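Bellimdale Clothes Closet: where we are in March 2024

Hi again, and thanks for being patient with me. I know this report was meant to be one page. It is not going to be one page, sorry! There's a lot to tell and I'd rather give you all of it than a tidy version.

Quick recap for anyone on your end who is new to the file: your grant pays for the room on Dukham Street, the racks, the washer hookup and my sixteen hours a week. People come in, they pick out clothes for work or school or just for wearing, and they leave with them. No forms, no proof of income. We said we'd serve 200 households by the end of the grant year.

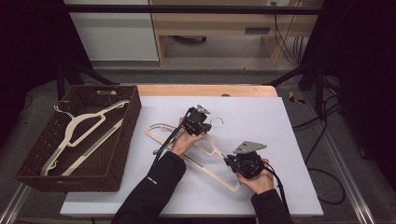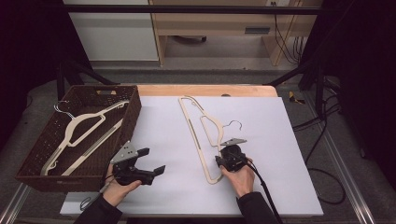 So, households. We're at 92. I was hoping for a bigger number at this point and I'd guess you were too. The slow part was the fall, when the bus route moved and we lost most of our Thursday regulars in one go. I kept the doors open on Thursdays for way too long out of stubbornness. We switched to Saturday mornings after New Year's and the difference was huge, I mean people waiting outside with coffee when I pull up. If Saturdays keep going like this I think we get close to the goal by August, but I'm not going to promise it.

Kids' sizes are still our biggest headache. Everybody donates baby clothes (so many baby clothes, all of them adorable) and then there's a giant hole between size 6 and size 14, I suppose from kids that age wearing everything to shreds. I put a note up at the elementary school and got two bags, one of which was Halloween costumes. The costumes went in an hour, so maybe I should quit complaining.

Men's work pants are the other gap. I asked you in the fall if we could move some of the signage money over to buying new pants in the common sizes, and you said yes, and thank you, it was the best thing we did all winter. We bought 60 pairs from Harawira Supply, who gave us a price break and dropped them off themselves. I have a handful left, mostly 42 waist. I'd like to do one more order of the same size before summer if the budget line will stretch, and I think it will. The signage we did end up with is a sandwich board I painted at home. It looks fine from across the street.

Money stuff. Rent and utilities are right on plan. The washer hookup cost more than the quote because the floor drain had to be redone, and the landlord split the extra with us after some back and forth. My hours are a little under, mainly from the week in January when the pipes froze and we couldn't open. I moved the unspent part to laundry supplies, which we go through like you wouldn't believe. The full spreadsheet is attached to the email, and the tab called "old" can be ignored, I just haven't been brave enough to delete it.

Something that wasn't in the plan at all: mending. A woman came in for a coat back in the fall, saw the pile I'd set aside with missing buttons, and asked if she could sit down and fix a few. She's been back almost every week and brought her sister. Now there's a mending corner with a lamp and two chairs, and people bring in their own things to learn how to do a hem. I'd love to put a real sewing machine in there. The Fundulero people run a small equipment fund and I've sent in the short application, asking for $200, so you don't need to do anything, I just didn't want you to hear about it from somebody else.

What I'm still worried about is storage. The back room is full to the ceiling with winter coats and I need them out of there before the spring donations hit. The church basement said maybe. If maybe turns into no, I'll be asking you about a storage unit for the last few months, and I'll send a price before I sign anything.

One question for you: does the August report need the household surveys attached, or is a summary okay? People fill them out by hand and some of the handwriting is a real adventure. Let me know whenever you get a minute, and come by on a Saturday if you're ever out this way. We open at nine.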